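Bench notebook, drawer runners
May 2025

Job 1571, Cokerlow chest, continued from the previous page.

All drawers out and numbered on the underside in pencil. Second from the top is the one the client complains of: it binds at two thirds travel and has to be lifted to close. Expected worn runners in the carcass. The runners are worn, but evenly, left and right within a paper thickness of each other. The fault is in the drawer sides. The bottom edge of the left side has lost a long shallow wedge from the back forward, so the drawer tips as the weight comes off the front rail and the back corner rides up into the kicker.

Previous repair found on the same side, a thin slip of a harder wood glued in with what looks under the lamp like hide glue. It has been planed flush with the worn surface, so whoever fitted it reproduced the wear. Slip left in for now. It will come out when the side is trued.

Procedure for truing, as agreed with Rūta Avotiņš at the start of the week and written here so it stops living on a scrap of cardboard:

Side held in the long vise between two straight battens. Worn edge planed only as far as needed for a continuous flat. New strip glued on oversize, grain running the same way as the side, left in cramps overnight. Planed to a line taken from the front end, where the drawer has not worn, and checked against the opposite side on the surface plate. No sandpaper on any running face. Grit stays in the pores and keeps cutting.

Strip stock: quarter sawn oak from the Gunel offcuts, the batch at the left end of the rack. Do not use the batch next to it. It was brought in from the outside shed in October and still moves when ripped.

Lubricant comparison

Separate question, same drawer sizes. We have been using plain paraffin on everything out of habit. Three candidates were run on the test carcass: paraffin block, beeswax block, and the soft paste we mix in house (beeswax and turpentine). Drawer loaded with 110 ounces of scrap steel in a flat tray, centered. Pull force read off the spring scale hooked to the center of the front, slow steady pull, reading taken at half travel. Runners scraped back to bare wood between candidates and left 30 minutes after waxing.

Paraffin gave the lowest starting force and held it for most of the run. Beeswax block started higher and drifted up slowly. It also collects dust faster, visible as a gray line along the inner edge of the runner. The paste was the worst of the three when fresh, with a distinct stick at the start of each pull. It improved once the solvent had gone off, but by then it was no better than the beeswax block and had taken longer to apply.
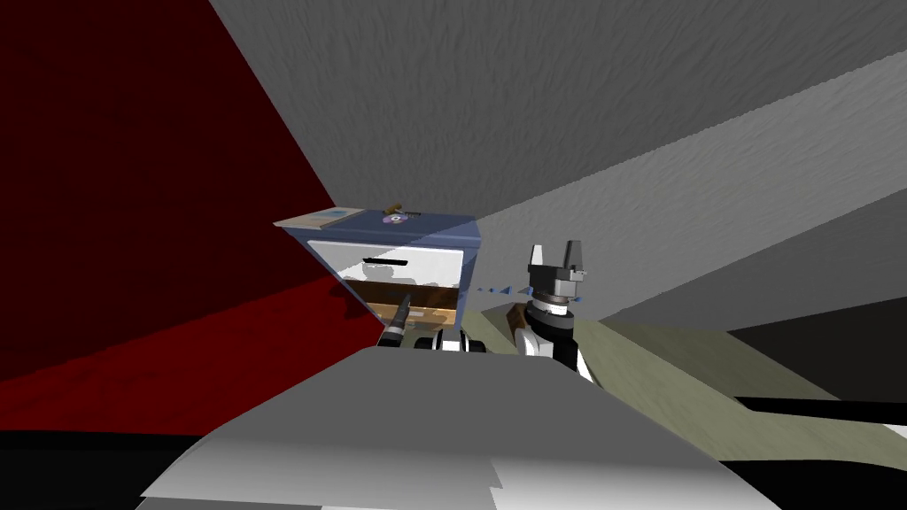

The paraffin run was stopped at 632 cycles, when the reading rose sharply between one check and the next. Runner examined: the wax had worn through in a patch near the front, on the side where the drawer takes its load when fully extended. Rest of the runner still had a good film. So the failure is local, and a second pass of wax over the front third at the time of fitting would probably push it out a good way. To be tried on the next run, same load, same carcass.

Points against the method, before anyone else makes them:

The scale was zeroed once, at the start. It should be zeroed before each set.

The pull is by hand. Two people get different numbers from the same drawer. All readings so far are mine, which makes them comparable with one another and with nothing else.

One wood pairing only, oak on oak. The Flevidcombe drawers are pine on pine and will not behave the same way.

Humidity was not logged. The meter was at the other bench with a flat battery. Battery replaced, meter now hung beside the test carcass, reading to be written at the head of each sheet.

The load is central. Real drawers are loaded at the front, where people drop things, and most are pulled by one knob.

On that last point, racking deserves its own test. A wide shallow drawer pulled off center turns until diagonal corners jam against the sides, and no wax will cure it if the side clearance is too great for the length of the drawer. The Ó Súilleabháin press had exactly this trouble and was waxed twice before anyone measured the clearance. The remedy there was a thin facing on each guide. It has not come back.

Back to 1571. Strip cut and dry fitted to the left side of the second drawer. Small gap at the back end, closed with two passes of the block plane. Glued and cramped before lunch, squeeze-out cleaned off while rubbery. Right side needs only a light skim and can wait for the left to be trued.

Kicker above the second drawer has a bruise where the back corner has been striking it. Shallow. Scrape, do not patch.

Outstanding:
Bottom drawer stop missing on the right, make a pair so they match.
Order paraffin block, the present one is down to a stub.
Ask Rūta whether the old slip should be bagged and kept with the job sheet.
Repeat paraffin run with double wax on the front third.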